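Keeping burger parts standing up in clear acrylic holders for a build-your-own table?

Posted by Marit in Callham

Hello everyone, I hope this is the right section. Every November our street does a supper in the hall, and this year I've been handed the burger table, which I said yes to before I had thought it through at all. My sister-in-law has lent me her clear acrylic holders, the long flat see-through rails with a little clip near one end, and I love the look of them. Each one holds a different part of the burger, so people can see what there is and help themselves without digging through a pile.

I had a go at laying some out on a white table at home to get the spacing right, buns at the top, then the patties, then the lettuce.
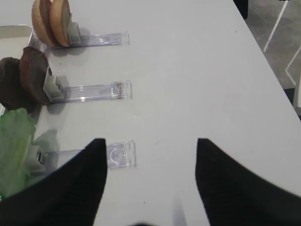

Buns, patties and lettuce in their clips, first try.

What I'm unsure about is the order and the cleaning. Should the lettuce be so far from the buns? And there's a reddish-brown smear on the patty rail, down toward the far end, that I'd like to know how to get off without clouding the plastic. I have 134 people coming (not all at once, thank goodness) and two tables to fill, so whatever I do has to be easy to wipe and reset. Any advice very welcome, and sorry for going on so long!

Halfdan Kragh

What a nice idea for a supper, Marit. I ran the food side of a little café in Lauritsen for a good many years and we had plenty of acrylic on the counter, so let me start with the cleaning. Lukewarm water, a drop of ordinary dish soap and a soft cloth, and that's all you want. Please don't use window spray or anything with ammonia or alcohol in it, and keep the green scouring pads well away, as they leave fine scratches that never come out. If the smear has dried on, lay a wet cloth over it for a few minutes and then wipe. Dry with a clean tea towel or you'll get water spots. I wouldn't put them in the dishwasher either.

As for the order, I'd leave it as you have it. People pick up a bun, then a patty, then whatever goes on top, and they'll walk along the table in that direction quite happily. Do keep the real serving patties in a covered warm dish, though, and use the ones in the clips for show only. Meat shouldn't be standing out on a table all evening. The lettuce will droop before anything else does, so have about 6 spare leaves in a bowl of cold water in the kitchen and swap in a fresh one, patted dry, when the old one looks sad.

tramix_fan

we just used trays from Luslow for ours, way easier. never tried clips. would the bun not get squashed?

Marit in Callham

Thank you both so much! Halfdan, the wet cloth is exactly the sort of thing I needed to hear, I had the scouring pad in my hand. I'll do the show patties and keep the hot ones covered. As for squashing, I'll go gently with the buns and see how they look after an hour or so.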